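Service Machines, Unit 2: Can a machine do the chores yet?
Handout, 2023-01-30
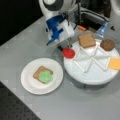
One objection came in from last year's group and is kept in the notes: that a sandwich is a poor test, as any child can stack one, and that the money would be better spent on machines that lift heavy crates. Keep it in mind for the discussion in week four.

Why a sandwich

Putting a slice of tomato on top of bread and lettuce is a short job. It still asks the machine to find the right item among several, get hold of something thin and flat, carry it to the plate and let go in the right spot. Toy food makes this easier. It doesn't tear, drip or go limp, and each piece keeps its shape from one attempt to the next. Real lettuce does none of this.

What works now

On the shop floor, a lot. The Hedlund packing line, covered in Unit 1, handles one shape of box all day, and the parts always arrive facing the same way. Fixed arms have been good at that kind of work for decades.

At home, much less. Floor cleaners and mowers sell because they move over a surface and hardly touch anything. Laundry, dishes and cooking are still mostly at the trial stage.

Reading the trial figures

The Gika kitchen trial ran 1,703 attempts at single pick-and-place steps. The Zandirham trial stopped at 1,000. Before you compare them, check:

what counted as one attempt
whether a person put dropped items back
whether the layout changed between attempts

A machine that does one step well may still fail at the whole meal. If each step works nine times in ten, a job with five steps in a row comes out right a little under six times in ten. Work this through yourself with other values.

Discussion

Is a slow machine any use in a kitchen if no one has to watch it? The Jindura paper says yes — read section 2 before you agree.

For February

Pick one chore from your own home or workplace. Write it out as single steps, mark the two you think a machine would find hardest, and bring one page to the session. Drawings are fine.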